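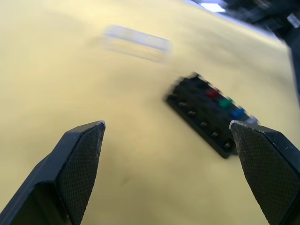 Munville, February

Premises inspection, Daltska building, ground floor and mezzanine
Inspected by: Sze-wing Tsang
Areas covered: entrance, corridor A, workshop, store, plant cupboard, mezzanine office
Key: P pass, A action needed, N not inspected

1. Access and escape routes

1.1 Main entrance door opens fully and closes on its own. P
1.2 Final exit at rear opens without a key. P
Comment: Stiff at the top bolt. Operates with one hand but should be eased at the next visit by the joiner.
1.3 Corridor A clear to full width. A
Comment: Flattened cartons stacked along the left wall outside the store. Narrowest point measured is below the width on the fire plan. Remove, and keep clear. Same item was raised at the last inspection.
1.4 Exit signs lit and legible. P
1.5 Stair to mezzanine, nosings and handrail. A
Comment: Nosing on the fourth tread lifted at the right-hand end. Refix with screws; adhesive has been tried. Handrail sound.

2. Fire precautions

2.1 Extinguishers in position, pins and seals intact. P
2.2 Extinguisher service labels in date. A
Comment: CO2 unit by the plant cupboard has no legible label. Prover to confirm service date or replace the unit.
2.3 Call points unobstructed. P
2.4 Fire doors close fully into the frame from any angle. A
Comment: Store door stops short when released from less than half open. Closer needs adjusting. Intumescent strip missing for 34 mm at the head.
2.5 Weekly alarm test recorded. P
Comment: Tested Thursday mornings. Two entries are unsigned.
2.6 Emergency lighting, monthly function test. P
2.7 Emergency lighting, full duration test. N
Comment: Could not be done during working hours. To be booked with Prover.

3. Electrical

3.1 Distribution board accessible, cover secure, circuits labelled. A
Comment: Circuits 9 and 11 carry handwritten labels that do not match the schedule inside the door. Check and relabel.
3.2 RCD test buttons operated. P
3.3 Extension leads. A
Comment: One lead plugged into another under the mezzanine desk. Take out of use today. If the desk stays where it is, a fixed socket is needed.
3.4 Portable appliance records available. P
Comment: Kettle in the office is not on the register. Add.

4. Storage and racking

4.1 Load notices displayed at each bay. A
Comment: Notice missing from bay 2. Other bays show 500 kg per level.
4.2 Uprights and beams free from visible damage. P
Comment: Paint scrapes only on the aisle side. No dents or bends.
4.3 Beam locking pins fitted. P
4.4 Top of stock below sprinkler or ceiling clearance line. P
4.5 Pallets in sound condition. A
Comment: Chou delivery pallets have split bottom boards. Not to be put above floor level. Return with the next collection.

5. Floors, lighting and welfare

5.1 Floor surfaces even and dry. P
5.2 Lamps working. A
Comment: One tube out at the rear of the store.
5.3 First aid box contents against list. A
Comment: Eyewash past its date. Plasters low.
5.4 Hot water at basin. P
Comment: Runs slowly at first. Not a defect.

Notes

Plant cupboard was locked on arrival and opened on request. Nothing stored inside other than the meter key. Public liability notice in the entrance shows last year's certificate; replace.

Items 1.3, 2.4 and 3.3 take priority. Item 2.2 remains open until the label or a service record is seen. Send completed actions to S. Tsang with the item number in the subject line.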